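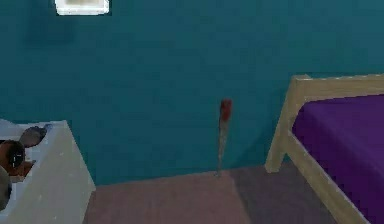

April, workshop notebook - glue trials and the Nusden chairs

Started at 8.15. Workshop cold again, so moved the glue pots next to the radiator before doing anything else.

The job is still the set of beech chairs from the Nusden reading room. Every one has gone at the same joint, back leg to seat rail. Old glue is brown and brittle and comes off the tenons in flakes with a blunt chisel. No nails or screws in any of them so far, thank goodness.

Glue trial, second round
Cut 13 test joints from the beech offcuts, all the same size, tenons a little slack to match the chairs. Used three glues: the hide glue from Merutthorpe, the fish glue, and the ordinary white stuff for comparison. Left them clamped overnight.

Pulled them on the bench rig this morning. Best hide glue joint let go at 900 newtons, worst at 363. The low one had a dry patch on one cheek, so I think that is my brushing and no fault in the glue. Fish glue results were closer together. White glue held well but we can't undo it later, and Botanlow want the repair to be reversible, so it is out.

Note for whoever does the next batch: warm the parts as well as the glue. I did this for the last few joints only and the squeeze-out was much more even.

Sanding and colour
Went through the grits on the spare rail, stopping at 180. Anything finer and the stain hardly takes. Tried the Yeh water stain at half strength, then a second coat once dry. Still too red next to the old wood. A drop of the green-brown mixed in brought it closer, but it needs looking at in daylight before I trust it.

Doors are on the list too, after the chairs. Panelled ones want the mouldings done first with a small brush, then the panels, then rails, then stiles, or you get lap marks in the corners.

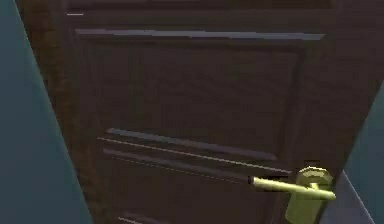
Left to do
Order more 80 grit, we are down to the last sheet.
Make two more corner blocks for the sash clamps - the old ones are crushed.
Repeat the hide glue joints with warmed parts, same rig, same pull speed.
Ask Botanlow if they want the chair seats waxed or left bare.

Pots washed and heater off at 5.40.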